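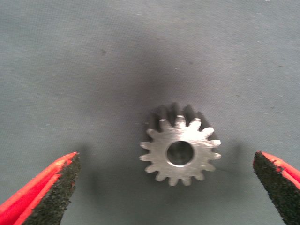
Market clock in Burklow will stay silent until November

The clock on the old market hall in Burklow will not be repaired this spring, as was planned. The town council has told residents that the work is moved to November, and until then the hands will remain at twelve minutes past four.

The clock stopped in the winter, after a hard frost. It has two faces, one to the square and one to the river, and both are driven by the same movement from the small room under the roof. Many people in the town still set their day by it, above all the stallholders, who by an old custom may not begin selling before it strikes 7.

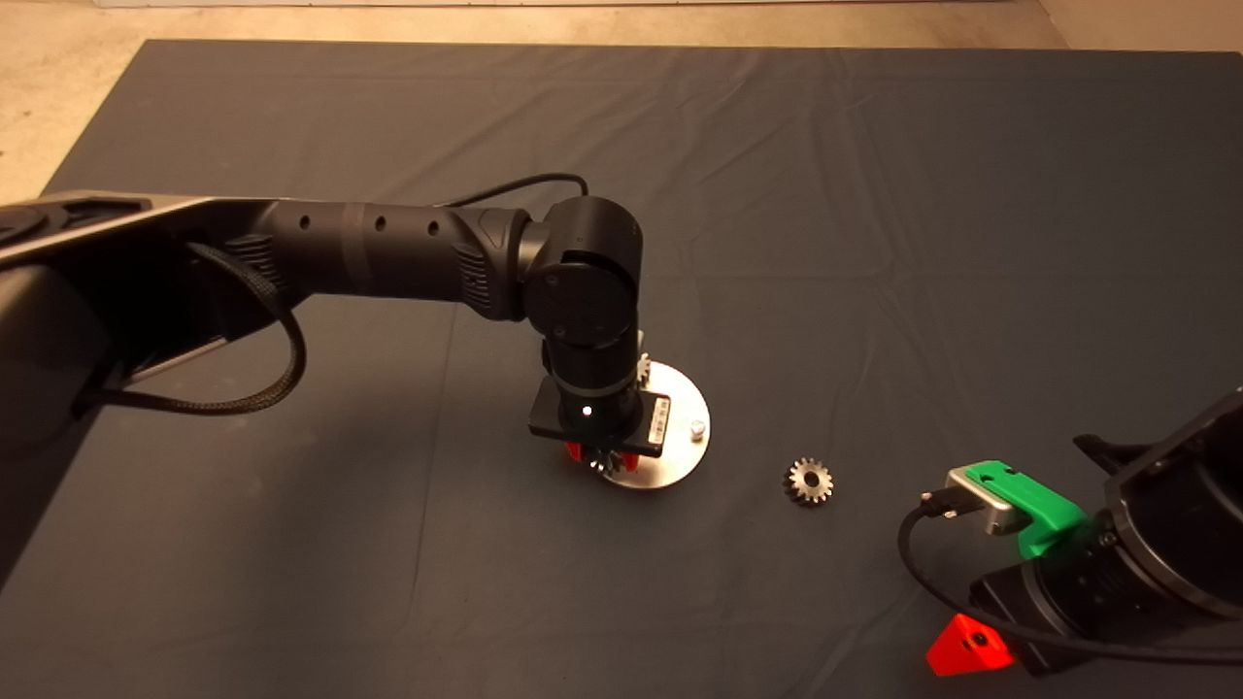 The repair was given to Delaunay, a family workshop in Cirkstead which has looked after the clock for two generations. Its people were to take down the movement at the end of this month, carry it to Cirkstead for cleaning and bring it back before the summer fair. The workshop is now closed to visitors, and the scaffolding firm from Tidthorpe has also stopped its work outside.

Burklow residents have collected money for the clock since last autumn. At the last meeting 219 households were on the list of givers, and their names will be written in a book kept in the library. The council says that all the money stays in a separate account and that anybody who wishes to have a gift returned can write to the town office.

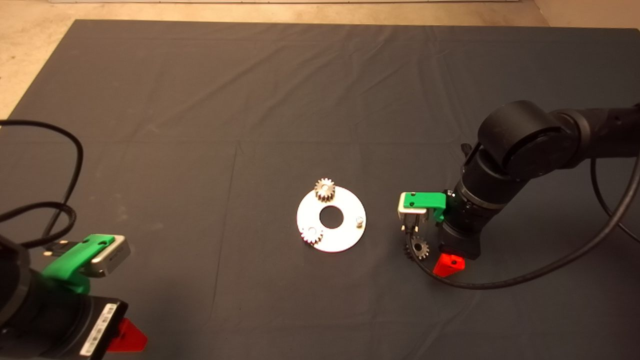
By Bohdan Zhuravel
Burklow, March 25, 2020

Tonantzin Rosales, who leads the clock fund, was disappointed but not surprised by the decision.

"We waited the whole winter, so we can wait a little more," she said by telephone. "I only ask that people do not go up to the clock room to try something by themselves. One man has already offered me his oil can."

The fund still needs 400 pounds for the river face, where the paint of the numbers has suffered from the damp. A concert in the church was meant to bring this sum, but it is cancelled, and no new day has been chosen. Mrs Rosales hopes to sell postcards of the square instead, drawn by pupils of the Burklow school, when the shops are open again.

There was a proposal to put an electric motor in place of the old weights. It would be cheaper to keep and nobody would have to climb the stairs for the winding. The council voted against it in the winter - by a majority of 2 - and the matter will not be opened again before the repair.

The bell is not connected with the stopped movement and can be rung by hand. The town office asks residents to report loose slates or broken glass from the hall roof by post or by telephone, as the counter is closed.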